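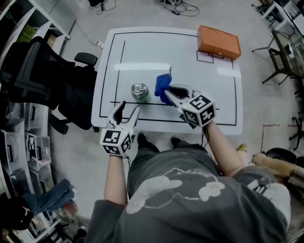 A ring-pull can and a blue cloth on a ruled white board, with an orange box at the top corner.

Clear the board, then the cupboard

By Lowri Craddock

Carys Parri keeps a whiteboard behind the laundry door. It has never been screwed to a wall. When a drawer or a cupboard needs sorting she lays it flat on the floor, empties a shelf beside it and starts moving things across, one or two at a time.

She has run tidying sessions in Bemcombe for six years, mostly for people who are moving house or who have taken over a parent's kitchen. The board came in after a job in Wilunside, where the family had tipped a whole pantry onto the lounge room carpet and then had nowhere to walk. It took until nine at night to get it all back in, in much the same order as before.

"A floor has no edges," Parri says. "You put a tin down, then a tea towel, then a bag of batteries, and by lunch you're in the hallway."

So she rules lines on the board. There is a border a few centimetres in from the edge, and inside it she marks off a strip along one side and another across the bottom. Whatever is being decided on goes in the big space in the middle. The side strip is for things that belong in another room. The bottom strip is for things that are leaving the house. She uses a thin black marker and a long steel ruler, and goes over the lines again when they wear off.

The rule is that the middle has to be cleared before anything else comes out of the cupboard. Most people break it within ten minutes.

I tried it at home on a Wednesday, on the cupboard under the kitchen bench. I had expected food to be the hard part. Tins turned out to be quick. You read the date, you ask whether anyone in the house will eat what's in it, and it goes one way or the other. I had four cans of beetroot and a tin of lychees I can only have bought for a party.

Cloths took most of the morning. Ours live in a heap: old tea towels, microfibre cloths, half a flannelette sheet and a few things that used to be T-shirts. Parri tells clients to open out every cloth and hold it up. A bunched cloth looks like one useful thing, she says, and when it's flat you can see the hole. She keeps a dozen for a household of four and sends the next dozen to the shed. Anything past that goes in the rag bag.

Boxes are her other subject. People keep them because they are good boxes, and she has some sympathy, but a box on the board has to be opened. In one Bemcombe unit she and the owner, a retired draughtsman named Osian Humphreys, found 90 picture hooks in a biscuit box he had been moving from place to place since his second marriage. He kept the hooks and flattened the box.

Humphreys still uses the method. He has a smaller board for the desk and does a drawer after breakfast. His complaint is the glare. A glossy board under ceiling lights is hard on the eyes, and he now works beside the window with the lights off. He also suggests a cushion, or a low stool, for anyone past sixty. Bending over from a standing position is fine for a few minutes and then it isn't.

Not everyone in the trade is convinced. Hanneke Prins, who organises kitchens in Wilunside, works on the bench and says the floor is the wrong place for anything that's going back near food. She uses two trays and wipes them between shelves. Parri's answer is that the board wipes down too, and that plenty of her clients don't have any bench left to work on.

What you need

A plain whiteboard, the largest you can carry through a doorway. Secondhand is fine, and old office boards often come with a few dents that make no difference. A marker, a ruler, a damp cloth and two cartons for the things that are going. Take the hooks and pen tray off the board before you lay it down so it sits flat.

Allow an hour for a single cupboard. Put the side strip away first, while you can still remember which room everything was meant for, and take the bottom strip out to the car the same day.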